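Evenings with the arm

In April our robotics club in Brurkisholm began a new project, and I promised Paraskevi Tzavaras that I would write a little about it, so the new members can read what we are doing. Please excuse my English, I try to be exact.

The task is memory modules. The arm should reach into an opened desktop computer, hold a module and put it in the slot. For a person this takes a few seconds. For us it has already taken 139 attempts, all written in the notebook, and I would not say that we are close.

My part is the wrist camera. I had believed that the green board would be the difficult thing to recognize, with all its small parts, but I lose most of my time on shiny metal. When the light comes from the left, the grooves almost disappear in the glare and my program finds edges that do not exist.

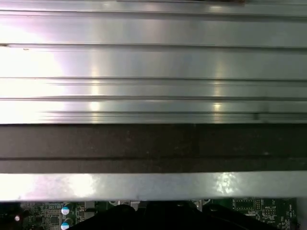 So I spent two evenings only on exposure. Dionysis Gkikas proposed to make the room darker, but then the second camera suffers, and he is the one who uses it. We agreed on a shorter exposure for the wrist and no change for the other. The false edges went from 569 in one recording to about 100. I am still not satisfied.

The second problem is the height. The case lies on its side, and the fingers must go down past the cables without touching them. We now teach one safe point above the memory area, and from there the arm moves only straight down, slowly. Paraskevi wants a curved path, which is faster. We will compare both when the straight one works.
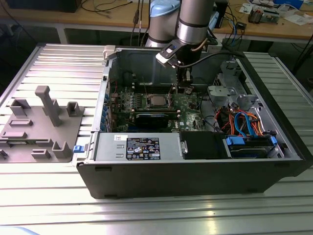

What is next

- Repeat the straight approach with the new exposure, nine times without a correction by hand.
- Print the module holder again, a little wider.
- Write down the gripper force for every attempt. I forgot it too often.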